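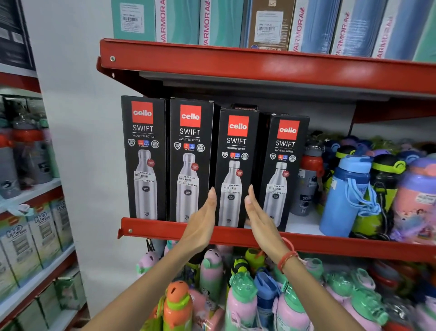

Skuster's comment on our last report was that the bottle shelves took too long to get through, and that customers were still finding two prices on what looked like the same box. Both points were fair, and most of this month's work went into them.

Progress in November

The drinkware bay is now about two thirds reset. We started with the boxed steel bottles. The Cello Swift boxes stand upright side by side on the red shelving with the logo to the front. Some carry a sticker for 1099.00 and some for 979.00, and the cheaper ones are slightly shorter boxes. Under the old layout they were mixed. They now go in price order from the left, and the shelf plan says so.

Children's bottles stay on the same shelf, to the right of the boxed ones. We looked at moving them lower down, but the lower shelf is too shallow for the ones with straps. They are unboxed and tend to creep sideways into the boxed stock. A divider has been ordered from Pitier. Until it comes, staff straighten that end at opening and again at 4 p.m.

The shelf above, with the Varmora boxes, has not been changed apart from turning the spines outward. We will come back to it when the bottles are finished.

Stock and labels

The count for the bay came to 255 pieces, against a system figure that was 12 higher. Eight of those were found in the back room under the wrong code. The other four have been written off. New barcode labels were printed for 24 items whose old ones would not scan.

Spending

Labels and shelf strips came in under budget. The divider was not in the original plan, and we have charged it to the fittings line. Liew has invoiced for the first delivery of strips only. The second invoice will fall in the next period.

Delays

We lost roughly 20 staff hours to the late delivery of shelf strips. Part of that was made up by using the Standby rota, which you approved in the spring, but the glassware bay has slipped and will not be started before the new year.

Next period

Finish the drinkware bay and fit the divider.
Recount the boxed bottles once the remaining cartons are out.
Begin on lunch boxes and storage jars.
Send the revised shelf plan to Skuster for sign-off.

We need a decision on whether the two bottle prices should also be shown on the shelf strip. At present they are only on the boxes.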